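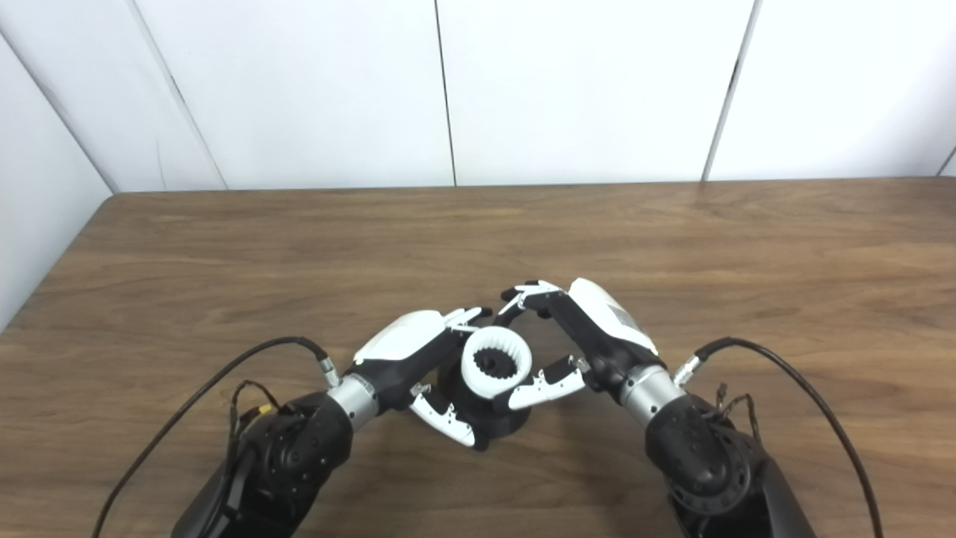

Why does the quote have no single price on it, asked one plant manager, when all we want is a pair of arms and hands that can put a gear ring on a hub?

The arms, the hands, the table and the setup work are ordered as separate lines. Many buyers already own one or two of these, and a single price would charge them twice.

31 comments

What is in the Plosus two-arm package?

Two arms, two jointed hands, a controller and 60 hours of setup time. The table and wall panels are quoted on their own. So are cables longer than the standard set. Tell us where your controller will sit before you order, and measure along the path the cable will take.

Do we need hands, or will simple grippers do?

If you run one part all year, price grippers first. They cost less and wear parts are cheap. Hands make sense when both sides of a round part have to be held and turned, or when the part changes often. The Derese line can be ordered either way, and you can switch later by paying for the wrist adapters.

How much should we set aside for spares?

Plan on one spare hand for each side. A left hand will not fit on the right. Add a box of fingertip pads and 2 sets of wrist cables. Cables that cross the work surface get bumped and should be on your spares list from the first day.

Can we try our own part before buying?

Yes. Send 400 pieces to the Skandorthorpe test room, including some from the edges of your tolerance. You get back a cycle time, a list of failed picks and the video. The fee comes off your order if you place one by the end of November.

What volume makes this worth it?

We get asked for a number and usually say 500 assemblies a week. Below that, look at leasing. A shop that changes parts often may do fine with less.

Who does the maintenance?

Your own staff can change pads and cables after the setup course. Joint work goes to Clulov under the service contract. The contract is priced per arm, per year, and does not cover hands unless you add them.

What do buyers forget to budget for?

Part fixtures, mostly. Also lighting, a second operator during the first weeks, and floor space for the bins. Freight is quoted separately and the quote is good for 60 days.

Page last updated 25 May 2021

Share 14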